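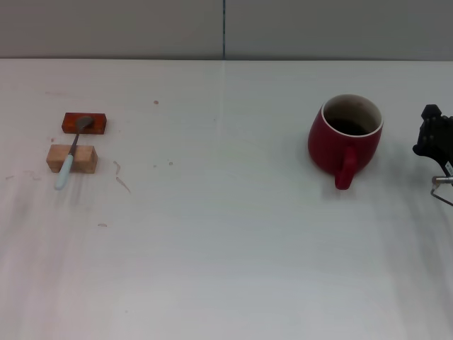
4. Care of Table Surfaces and Tableware

4.1 Before cleaning

1. Remove all cups, cutlery and loose items from the Terkadel table. Lift each item clear of the surface; do not slide it.
2. Place used spoons and mugs on the tray supplied by the kitchen.
3. Set wooden blocks aside on a dry cloth.

Note: Spoons should be rested on a block or a saucer during use, so that the bowl does not touch the table top.

4.2 Removing drips and stains

1. Wipe the whole surface with a soft damp cloth, working from the back edge to the front.
2. Lay a warm, wet cloth over any dried brown or reddish marks and leave it for 2 minutes.
3. Rub gently in small circles. Repeat if the mark remains.
4. Go over the joint between the table sections with a folded corner of the cloth.
5. Dry with a clean towel. Grey smears are often left by a dirty cloth and will need a second wipe.

Caution: Do not use scouring pads, bleach or wire wool on white tops.

4.3 Wooden blocks

Wipe plain and varnished blocks with a barely damp cloth. Do not soak them or place them in a dishwasher.

Marks that cannot be removed should be reported to Ingrid Alcantara, Furnishings Office, extension 897.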